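About Gistatham Motor Reviews

We test cars, mostly used ones, and we start from the position that the brochure is wrong. Sometimes it isn't. We say so when that happens, usually a bit grudgingly.

The site is run from two rooms above a tyre fitter's in Gistatham by Anjana Gazi and Unai Montoya, with help from whoever can spare a Friday.
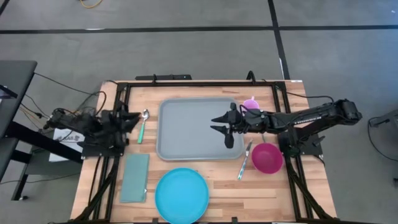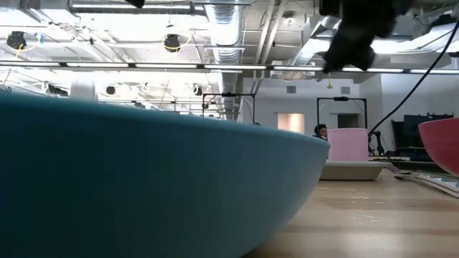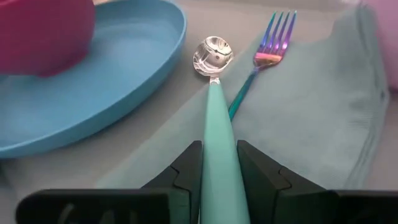

Anjana used to sell cars. She spent years on a forecourt telling people that a full service history meant something, and she would now like a word with anyone who still thinks a row of stamps in a booklet proves the oil was changed. Unai came from the workshop side, where he repaired the cars other people had sold. They disagreed about a gearbox, in writing, on an owners' forum that has since closed, and the first version of this site was more or less that argument with the swearing taken out.

How we test

We don't go on launches. A morning on an empty mountain road with a nice lunch at the end tells you what the road and the lunch were like. We borrow cars from owners or hire them with our own money, and we keep each one long enough to get bored with it. That means the school run, the supermarket, a wet motorway at night and at least one attempt to fit a pushchair in the boot without removing a wheel from the pushchair.

For electric cars we drive the same loop each time, out past the reservoir and back along the dual carriageway, with the heater on. We are doubtful about any range figure that was got with the heater off. Our loop isn't a laboratory and we don't claim that it is. If it was blowing a gale, the review says it was blowing a gale, and you should take that into account when you compare one car with another.

We don't give stars. Selvaraj Rathnayake, who edits most of what you read here, did try a score out of 100 for a while. Readers wrote in to ask what separated a 71 from a 73 and he couldn't tell them, so the scores went. Some of the older pages still have them. Ignore them.

Who pays for it

A fair thing to ask of any car site. Roughly half our income is from readers who subscribe, and the rest is from pre-purchase inspections, which Unai and Ismail Farouk carry out within 20 miles of Gistatham. We take no advertising from manufacturers or dealers. We did once take a small sum from Warkon, who make roof boxes, and then reviewed one of their roof boxes and thought it whistled. They haven't been back. The review is still up.

If you book an inspection, the report goes to you and not to the seller. We won't tell you to buy the car. We'll tell you what we found, what we couldn't get at, and what we would expect to pay to put it right. A seller who won't allow it on a ramp has told you something already, though you'll still be charged for our petrol.

What we don't know

Quite a lot. We can't tell you what a battery will be like when it is 13 years old, and we'd be wary of anyone who can. We can't tell you what your car will be worth when you come to sell it. We get asked about classic cars and have nothing useful to say about them. Rezaul Siddiqui writes our van pages and is the only one of us who should be listened to about vans.

We also get things wrong. When we do, the correction goes at the top of the page with the month it was made, and the original wording stays underneath so you can see what we said. The longest one is on the Unetti hatchback, where we complained at length about a missing spare wheel that was under the boot floor the whole time. Four readers pointed this out before lunch.

Getting in touch

Use the form on the contact page. We read everything, but June is hopeless because that's when we redo the small car guides, and replies can be slow. Please don't send us a link to an advert and ask if it's a good one. We can't tell from the advert, and neither can you.

If you'd like to lend us your car, tell us the model, the mileage and anything that's wrong with it. We'll probably find it anyway. You'll get it back clean, with a full tank or a full charge, and you won't see the review before everyone else does.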